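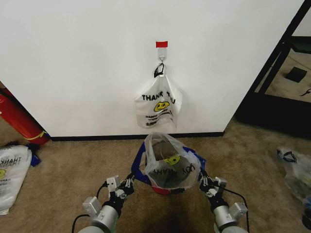 Chapter 5
A Place for Every Bag

Most of us have a spot at home where shopping bags pile up, and we mean to deal with them someday (someday being a very roomy word!). In this chapter we'll start small, with a single adhesive hook on a bare stretch of wall, and work our way up to closets and pantries. You'll learn how to choose a hook for the weight it will carry, how high to hang it, and how to sort the bags worth keeping from the ones that have done their work. Before you read on, gather the bags in your own home and spread them out on the floor, where you can see them all.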